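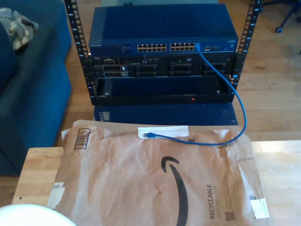 Open-frame rack with the Netgear switch at the top, the Dell server under it and the shelf below.

Open-frame rack: notes after a month of use

Last updated: Monday, June 2, 2025

The Erkovgate open frame was bought for the network bench at our Bernport office, replacing a closed cabinet that had become awkward to work in. It went together in May and took 40 minutes with one screwdriver and a spirit level.

The rails are black, with square mounting holes and unit numbers printed down the face. The numbers are small but legible, and they save time when fitting the second ear of anything wide. Hole spacing was accurate on both rails. Cage nuts are supplied in a bag of 56, enough for a modest build, though the fit is tight and a proper insertion tool is worth having.

Load is the main question with a frame of this type. The switch weighs very little. The rack server is another matter, and I would not hang one from the front ears alone. We fitted the optional support rails, which cost 80 pounds and should be in the box at this price. With those in place the frame does not twist when the server is pulled forward. Without the floor bolts it does rock slightly.

The shelf is a shallow open tray fixed with screws at the corners. It holds a small modem or a laptop. The lip is low, so anything with rubber feet stays put and anything without them can slide. A deeper version is listed, which I have not tried.

Cable management is the weak point. Nothing is provided, and a patch lead from the right-hand end of the switch simply hangs down in front of whatever is mounted below. Omumness sells side rings that fit the square holes -- a pack costs less than a decent lead. Buy them with the frame.

Airflow is good, as expected with no panels. Dust is the price of that, and noise is not reduced at all. The finish has marked in two places where equipment was dragged across it.

At about 200 pounds before extras, it is fair value for a bench or a locked room. For a shared office I would still choose a cabinet.

14 shares | 3 comments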